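Home | Columns | Work and Rooms | Letters | Archive | Subscribe

In Defense of the Table With Almost Nothing on It

Nov 27, 2023

When I moved to Urow for my first office job, I was given a desk that had belonged to four people before me. I know this because each of them left something in it. There were keys without locks, a calendar from a cement company, and so many dried pens that I filled a shoe box with them. My manager told me it was good luck to keep these things. I kept them for up to a week, and then I carried the box down to the trash.

I have been thinking about that desk again, because my present employer wants us to "make our places personal." We received a message about it in March. Every worker was offered 35 in store credit at Gondutach to buy small items for the desk: a plant, a frame, a lamp in the form of an animal. My colleagues were pleased, and I understand them. An office is a cold place and a plant is a kind thing. But I did not spend my credit, and I would like to explain my opinion.

A table is a tool for doing something that has not started yet. When I come in the morning and I see a wide, clear surface, I can decide what the day is for. When I see the frame, the lamp, the bowl of candy and the papers of yesterday, the day is already decided by them. I must first move things, and while I move them I read them, and after this I am tired.

In my language we have a word for a guest who stays after the coffee is finished. Most objects on a desk are this guest. They came for a reason, the reason went home, and they are still sitting.

People say to me that a clear table shows an empty head, or a person who is afraid to be known. I have heard this also from my sister, who has a shop in Drarkitz with more than 700 buttons in glass jars, all of them in view. Her shop is beautiful. She needs to see the buttons, and her customers need to see them too. I don't need to see my stapler. I use it maybe twice in a month.
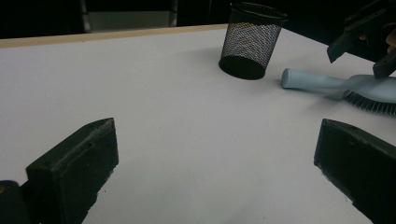 My own rule is simple: a thing may stay on the table if it has a place to stand, or if I will use it before lunch. On a white tabletop a black mesh pencil cup is allowed under the first part of the rule, and I would say the light blue hairbrush lying next to it is allowed under the second. I don't find a hairbrush shameful on a desk. It is more honest than a lamp in the form of an animal – somebody has hair, and wants to look decent at a meeting. After the meeting it can go in the drawer.

The drawer is where my critics believe they have won. They ask if I am only hiding the mess, and yes, sometimes I am. At the Ouali office, where I worked for 9 years, my drawer could not be closed without the knee. Still, I prefer a mess that I must open to a mess that looks at me all day.

I will keep the store credit until it expires. If Gondutach begins to sell a good cloth for wiping tables, I may change my mind and buy two.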